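Plukness cell, floor notebook
Mar 19, 2019

Picking up from the Hitaner sheet. Outstanding on the two-arm machine were the right sleeve, the wrist cable lengths, the zero check on both hands, and the step heights for the yellow table, which were last taught in August and have drifted since the table was moved. Hour counter read 2,658 at switch-on. Last full service was at 2,004, so 654 hours on the present grease.

Sleeve first. The old cuff had been riding up and letting grit in at the wrist joint. Refitted with the dark Ratanaporn fabric, the heavier of the two weights we keep. It bunches more than the thin stuff but does not snag on the joint housing. Cuff edge set so that the bare metal of the wrist section stays clear and the white button-like piece at the joint can be reached without pulling anything back. If it can't be seen from the carpet side, the cuff is too low. Ran the wrist through full travel in both directions at 24 per cent speed, then again at 45. No pinching at either. 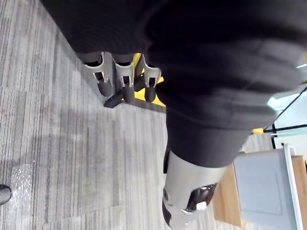 Wrist section below the sleeve, fingers at the far side of the fold.

Fingertips: black tips wiped with a damp cloth only. Do not use the solvent from the bench, it leaves them tacky for a day and the grip readings go high. One tip on the right hand was turned slightly in its seat. Pressed home, marked with a dot of paint pen on the inside face so that we can see if it creeps.

Zero check. Left hand within limits. Right hand read open when it was a few degrees closed, same fault as on the Hitaner sheet. Re-zeroed from the service menu, power off at the wall, wait, power on, read again. It held through three restarts. If it goes again the next step is the encoder lead, and there is a spare in the Karkness drawer (second down, in the bag with the green tie). Order another if that one is used.

Step heights next. The table has two levels that matter to us, the top where the trays go and the lower step where the discs, pins and square blocks are put out. Top level was still good. Lower step was out by enough that the hand was pressing discs into the surface. Retaught from the front corner and from the back by the pins. The near corner has to be taught with the arm coming in from the carpet side, otherwise the elbow limit trips before it gets there. This is not in the Karkness manual. Written on the inside of the cabinet door now.

Then handling with both arms over the flat carton, using the black shells. These are awkward pieces, glossy and curved, with a rim the fingers tend to ride along. Grip force on the right raised one step from the value on the old sheet. Left unchanged.

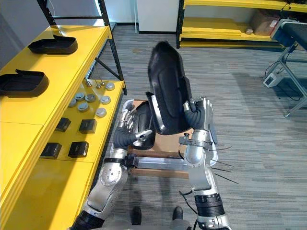

Large black shell in the right hand, left hand against the smaller curved piece. Loose cables on the right arm still to be dressed.

On those cables: they are too long since the last repair and stand away from the arm. With the elbow bent they hang over the carpet, and sooner or later one will catch on something. Tried a single tie at the forearm, but that pulled tight when the wrist rolled outward, so it came off again. It wants two soft ties with a service loop between them, and the loop kept on the outside of the forearm cover. Soft ties are on order. Until they come, no full roll on the right wrist above half speed.

Clamp on the cross bar checked by hand and nipped up. It was not loose but it turned a little before it bit. Check again at the next entry.

Bin position. The white bin has been put down wherever there was room, which is why the pick heights in the log do not agree from one day to the next. It should stand on the carpet to the right of the table, with the handle end pointing away from the table, and the carton flat inside it. The left hand stays open beside the lower step while the right hand works in the bin. If both are sent down together, the left forearm passes too close to the table edge for my liking. 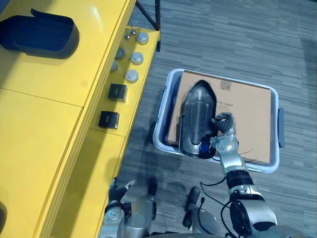 Pick height in the bin is to be taken from the top of the carton and not from the bin rim, as the rim flexes. New value entered in the log under the Plukness heading, old one struck through but left readable. The approach also wants slowing over the last stretch. At present it comes down at transfer speed and relies on the stop.

Still open:
Soft ties, right arm, when they arrive.
Right hand zero, read at every switch-on this week and write it down even if it is good.
Paint dot on right fingertip, look for creep.
Cross bar clamp.
Copy new lower step heights to the backup card. Tried today, card reader not recognised. Will try the other lead.

Powered down with arms parked and sleeve cuff checked. Key in the usual place.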